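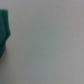 ## Sollby 172 batting tee

The Sollby 172 is a free-standing batting tee for baseball and softball, made by Pila for club and school use. It is sold as a complete unit and needs no tools for assembly. The same stem and cup fit the older Flerent base, so clubs that already own Flerent bases can order the upper parts alone.

### Construction

The base is a cast rubber-coated disc with a threaded steel socket. The lower stem is steel tube and the upper stem is aluminium. Height is set by sliding the upper stem and closing the collar. There are 15 marked positions, and the collar will also hold between marks.

The ball rests on a flexible rubber cup. The cup is a push fit and is treated as a wearing part. It takes a standard baseball as supplied. For softball, fit the wide cup, which is packed in the box.

### Specification

| Item | Value |
|---|---|
| Part number | 1029 |
| Height, lowest | 62 cm |
| Height, highest | 117 cm |
| Base diameter | 38 cm |
| Total weight | 6.4 kg |
| Marked height positions | 15 |
| Cups supplied | Standard, wide |
| Ground use | Grass, turf, dirt, indoor floor |

### Setting up

1. Screw the lower stem into the base socket until the shoulder is flush. Hand tight is enough.
2. Slide the upper stem in with the scale facing the batter.
3. Set the height and close the collar lever fully.
4. Press the cup down over the top of the stem as far as the moulded ring.

Place the base where the ball would cross the plate for the pitch being practised: forward of the plate for an inside pitch, further back for an outside one. The disc can stand on a home plate without marking it.

Do not hit from the tee with the collar lever open. Keep other players out of the swing area, and use a net indoors.

### Care and spare parts

Wipe the stem dry before storage. Grit in the collar is the usual cause of slipping. Open the lever, remove the upper stem and rinse both parts with clean water. Oil must not be used on the scale side.

Replace the cup when the rim splits or no longer stands upright under a ball.

- Standard cup, part 197
- Wide cup, part 197W
- Collar and lever, part 172C
- Upper stem with scale, part 172U
- Carry bag, sold separately, part 172B

Collars made before May 2022 have a brass pin and take a different lever. State the pin type when ordering.

### Ordering

Single units and spare parts are sent from the Baysal warehouse. Orders from leagues are packed four to a carton, with the bases in a separate box. Cups are not returnable once fitted. All other parts may be returned unused within 30 days in the original packing.

Page revised 17 March 2024.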